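Notebook > Finishing Bench > Paint and Milk Paint

June 4, 2024 - milk paint, batch 2

Really good day at the bench. Akua was right about letting the casein soak overnight before the lime goes in! Last batch I gave it an hour and got grit all through the film. This time it went through the strainer like cream, and I had hardly anything left in the mesh.

Mixed by weight again, not by scoop. Pigment went in last, ground with a splash of water on the glass slab first. The raw umber needs far less than I keep thinking it does - a pinch takes the white to a warm cream and a second pinch is already mud. I'd love to get a proper ladder of samples going so we can stop arguing about what "cream" means.

First coat on the poplar boards looked awful, streaky and chalky, and I nearly sanded it all back. Glad I left it alone. The second coat pulled everything together and now there's that soft, slightly cloudy depth you never get out of a can. Rubbed one corner with a scrap of brown paper and it came up like eggshell. So pleased. 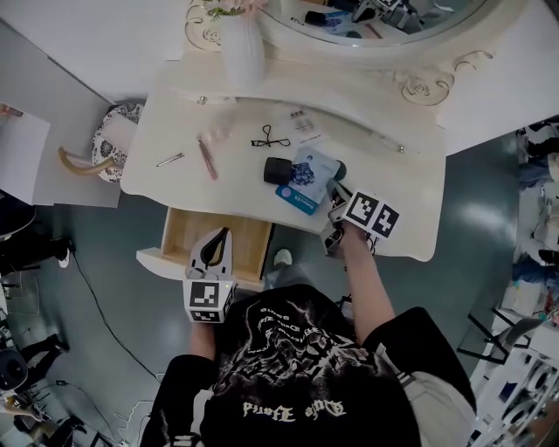

Cream-white dressing table, drawer open.

Cream-white is where I want the Mangubat job to land, maybe a hair warmer. Drawer edges are the thing to watch on any painted piece. Two coats on the face, none on the sides, and a wiped line of wax where wood runs on wood. Angelica wants to try hemp oil over the paint for the tops (water rings!) and I'm all for it, but on a test board first, as it will darken the color.

Adhesion on old varnish is still the open question. Board 29 was scuffed and painted straight over, and the tape took off a strip as long as my thumb. Board next to it had the bonding additive in the first coat and didn't budge. I'll repeat both before I get too excited.

Leftover paint is in the fridge with a lid on. It won't keep, so use it tomorrow or toss it.

To do:
- oil test, half a board bare
- order more lime
- ask Akua for her green recipe, the one on the Josano shelves

2 comments | 1,336 views

Recent entries
Shellac flakes, slow dissolve
Casein glue on end grain
Wax over milk paint, first try
Cleaning up the Flandum chairs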